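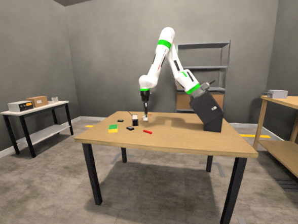 4.2 Where the belongings are left

The previous section treated how long people stay at a shared table. In this section we turn to the question of where they put their things, and what this does to the next person who is looking for a seat. As before, the material comes from the reading rooms of Pinach and Gurnum, and the unit of analysis is one table at one moment of the day, noted on the Tinard sheet. After the removal of sheets with missing fields, 629 table observations remained.

We use the word "cluster" for any group of belongings which a reader has set down on the tabletop and which can be covered by one outline without crossing the middle line of the table. A rectangular wooden table with a small group of objects on its left half, as in Figure 2, is coded as "one cluster, left". The code says nothing about the kind of objects or about their order. In the pilot we tried to record the kind as well, but the two coders agreed poorly on this point, in particular on what should count as food, and the field was dropped.

The first result is simple. When one reader used a table alone, the belongings were in most cases kept on one half, and the other half stayed free. This happened also at the long tables near the windows in Gurnum, where there would be space enough to spread papers over the full length. Readers seem to treat the middle line as a border even when it is not marked in any way and when there is no person on the other side of it. A similar habit was reported to us by the staff in Pinach before the study started, and we admit that at the time we did not take it very seriously.

The second result concerns the side. We had expected that the side would follow the writing hand. Our 125 interviewed readers were therefore asked which hand they use for writing, and this answer was compared with the position of their cluster. The relation was weak. A much better predictor was the position of the entrance: belongings were placed on the half which is farther from the door. In Pinach, where the door is in the short wall, this gives one clear preferred side for all the tables. In Gurnum there are two doors, and the tables standing between them showed no preference at all. We consider this difference between the two rooms as the strongest argument for our reading of the data, although it was not planned in the design.

Several readers explained their choice in terms of traffic. One said that she does not like coats brushing over her notes. Another said that he wants to see who is coming, and that a bag on the door side is in the way of his eyes. Others gave no reason and were surprised that there was a pattern. It is possible that the explanations were made up at the moment of asking -- people are polite to an interviewer -- and we do not build much on them.

The third result is about the effect on newcomers. Here we looked only at periods when all the tables had at least one reader, so that a newcomer was forced to share. A free half was taken quickly when the cluster on the other half was compact. When the cluster was loose, with single items lying close to the middle line, newcomers walked past and often made a full round of the room before they came back to the same table. Some left the room. The number of items was less important than their distance from the line. A heavy pile of books pushed to the outer corner did not keep anybody away, while one pair of glasses near the middle could do so.

This last observation has a practical side. The Gurnum library had been planning to put fixed partitions on the tables, and had already asked for a price from the firm Sorrentino. Our data do not support this purchase. What newcomers need is a sign that the free half is really free, and a thin painted line would probably give the same sign at a very small cost. In March the library agreed to try such a line on part of the tables. The trial is outside the present paper.

Three limits should be mentioned. First, both rooms have tables of the same shape. Round tables have no middle line in our sense, and we do not know what readers would do with them; the Tinard sheet would have to be changed before it could be used there. Second, the observers sat in the rooms during the coding. They were introduced as students, which was true, but some of the regular readers soon knew what they were writing down. Third, the sheet records a moment. A reader who arrives, spreads everything and then slowly pulls it together will be coded differently depending on the minute of the visit. We tried to reduce this problem by visiting at changing hours, and we found no difference between the morning and the afternoon sheets, yet the problem is not removed by it.

Thilini Paul carried out the coding in Pinach and Evaristo Marras in Gurnum, and for a part of the period they exchanged places in order to check each other. The agreement on the side of the cluster was high in both rooms. It was lower on the question whether a cluster was compact or loose, mainly for tables with open newspapers, which are large and thin and can hang over the edge. In the doubtful cases we followed the more cautious code, that is "compact", so the effect of loose clusters on newcomers may be somewhat stronger than our results show.

In the next section the same sheets are used to compare readers who come alone with those who come in pairs. Pairs do not respect the middle line in the same manner, and for them a separate definition of the cluster is needed.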